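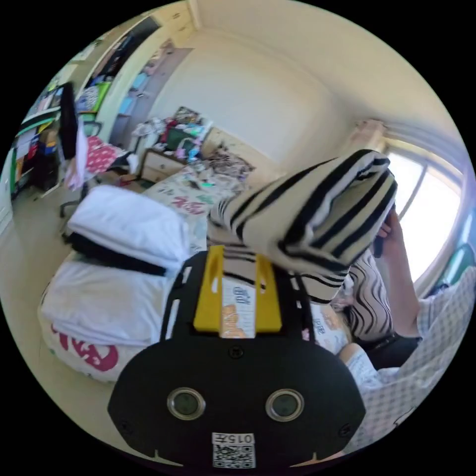
Rasa Hunt

Striped cloth is a good teacher, says Dace Ramanauskas, who leads home recording at Stelora. When the fabric folds over itself, the black bands change direction, and the learning system gets a clue where one layer ends.

Her team has gathered 766 examples in bedrooms across Riltham since July. The goal is 4,000. Each one is made by people with a hand-held gripper, among real beds, chairs and full shelves.

"In our lab every towel behaved politely," she told me. "At home it catches on a sleeve."

A good example lasts less than a minute. The slow part comes in the evening, when 2 reviewers must agree on the moment when the cloth was grasped. If they disagree, the example is put aside – and Ramanauskas looks at it herself the next morning, before the first visit.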